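Stop Blaming the Fingers

Our letter-sorting cell at Nunstead quit on us in June, and it quit quietly, the worst way a robot can. No alarm, no red light. It logged 80 picks as good when 60 letters had made it to the tray. Everybody wanted new fingers! Stojan Babić had the Trikmont catalog open before lunch.

I think that's backwards. Foam is squishy and it'll ride on one fingertip without ever being pinched — and our software called any closed gripper a success.

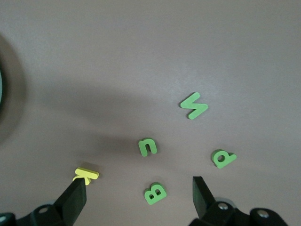 What I'd fix first

The check, please. A yellow K perched on the left finger isn't a grip, and a robot that can't tell the difference shouldn't be keeping its own score. Teodora Petek says a second look after each lift would slow us down, and sure, it will. I'll take slow. With foam letters a false "got it" costs us a messy tray, but the same code runs on carts with people walking by, and that's what bugs me.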